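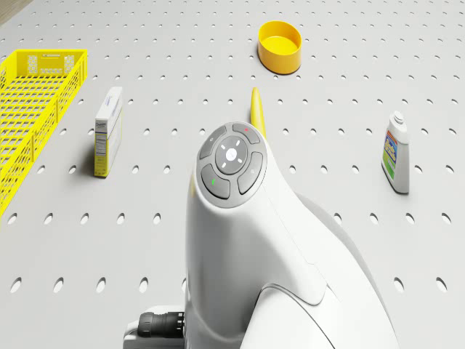 Kinduva, reseña después de dos semanas de uso

Escribo esto para quien duda entre entrenar políticas en simulación o ir directo al robot. Usé el paquete Kinduva con las tareas de mesa que trae: poner el plátano en el bol, mover la caja, acercar la botella a la cesta.

El método es sencillo de explicar. Se parte de 66 demostraciones y el generador las multiplica hasta 1000, cambiando la posición de los objetos. Con el bol, mi política llegó a 66 % de éxito en 400 intentos. Con la botella fue bastante peor, y Jocelyn Yap obtuvo lo mismo en su equipo.

Me gustan las sombras y los choques entre objetos. No me gusta la documentación, le faltan los valores de fricción.

Le doy un 7. Para investigar sirve, para una demostración a clientes yo esperaría.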